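Sorting and folding clothes for a shared closet

Published 2026-06-03 by Tudur Eynon

This page covers folding and storing everyday clothes for two people who share one closet and one chest of drawers. It assumes clean, fully dry laundry. Ironing and stain removal are covered on a separate page.

Before you start

Clear a flat surface at least as wide as the longest garment. A made bed works well. Smooth the bedspread first; ridges in the cover transfer to thin knits.

Measure the inside of each drawer and write down the height. Subtract 2 inches. The result is the maximum height of a fold stored on edge. Our drawers are the Larnerik type, 10 inches deep inside, so the limit is 8 inches.

Step 1. Sort by fabric weight

Make one pile for heavy fabrics (denim, fleece, thick knits) and one for light fabrics (T-shirts, thin cotton, linings). Sort by owner only after this. Wyn Vaughan, who edits this site, sorts by owner first and gets the same result with more walking.

Step 2. Fold the heavy pile

Lay jeans flat, close the zipper and button, and fold one leg over the other with the seat point tucked in. Fold the hem up to the waistband, stopping an inch short. Fold in thirds. Heavy items go in the bottom drawer -- the runners there carry the load better.

Step 3. Fold the light pile

Place the shirt face down. Fold each side toward the center line, sleeves laid back along the body. Fold the bottom up to the collar, then in half again. Press out the air with a flat hand. 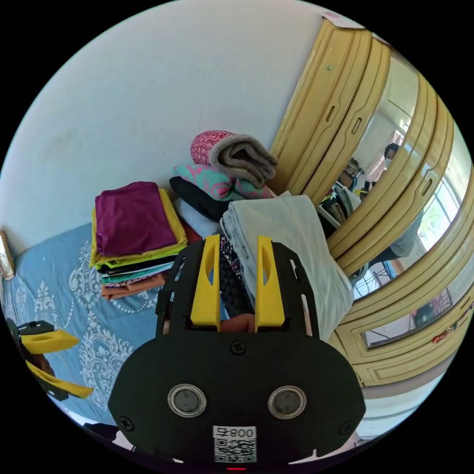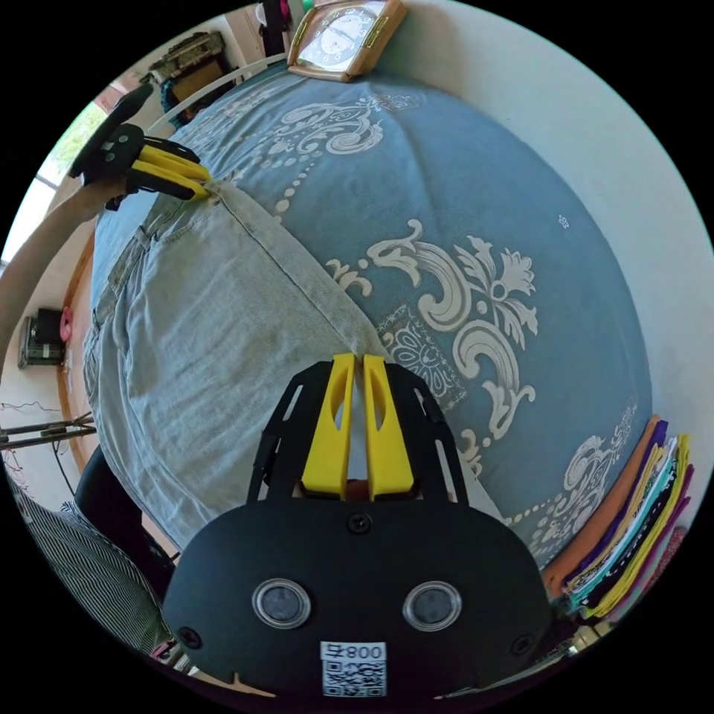
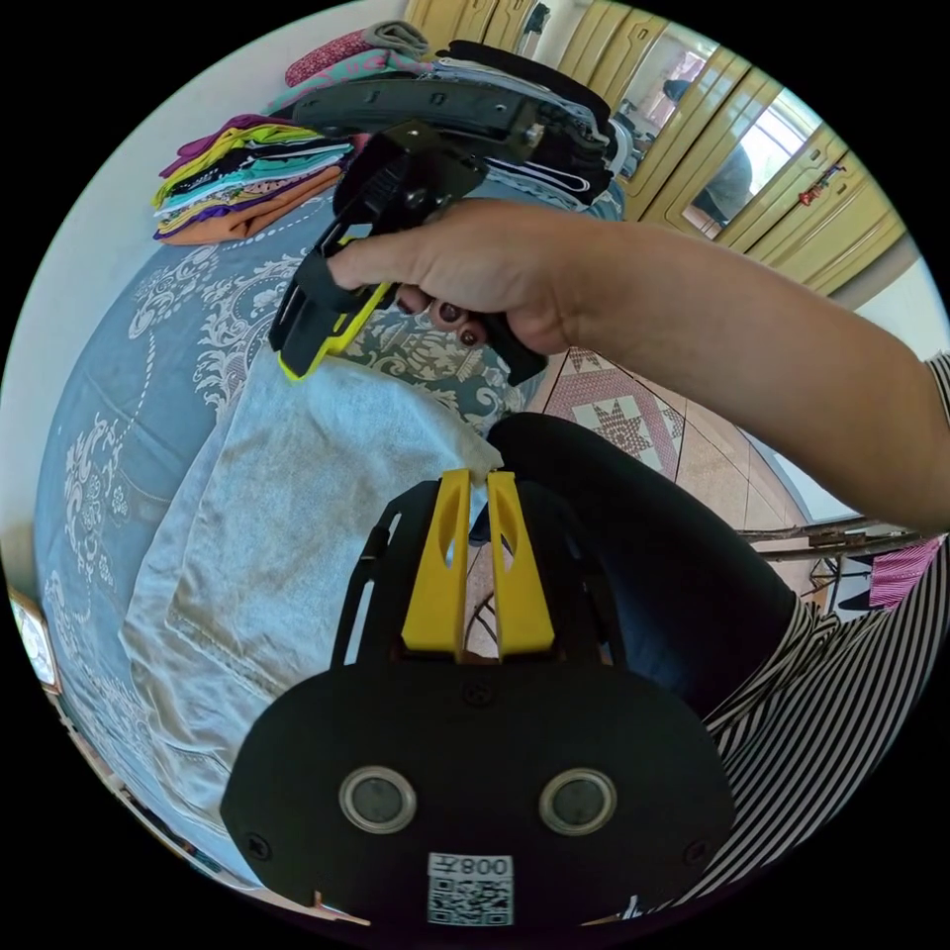 Should sweaters be folded or hung?
Fold them. A hanger carries the full weight of the garment at the shoulders, and most knits stretch there within a season. Cotton sweaters stretch the most.

Step 4. Load the drawers

Stand light folds on edge, folded side up, in a single row. Leave enough slack to slide a hand in at the end of the row. If a row leans, the drawer is underfilled; add a divider. Flernar dividers are cut to 14 inches and can be trimmed with a utility knife.

Stack heavy folds flat, no more than four high. Alternate the direction of the waistbands so the stack stays level.

Step 5. Label and record

Label the inside lip of each drawer, where the label is hidden when the drawer is shut. We keep the list in Zullar as a plain table with three columns: drawer, contents, owner. Update it when something moves to storage.

Troubleshooting

Folds open when lifted: the last fold is too shallow. Refold in thirds.

Creases across the front of shirts: the stack is too tall, or the shirts were folded warm. Let them cool flat first.

Drawer sticks when full: take out the heavy items and check the runners for lint.

Notes

The divider spacing in step 4 was changed in May. The earlier version used fixed spacing, which did not suit thick cotton -- existing dividers can stay where they are if the rows stand up without leaning.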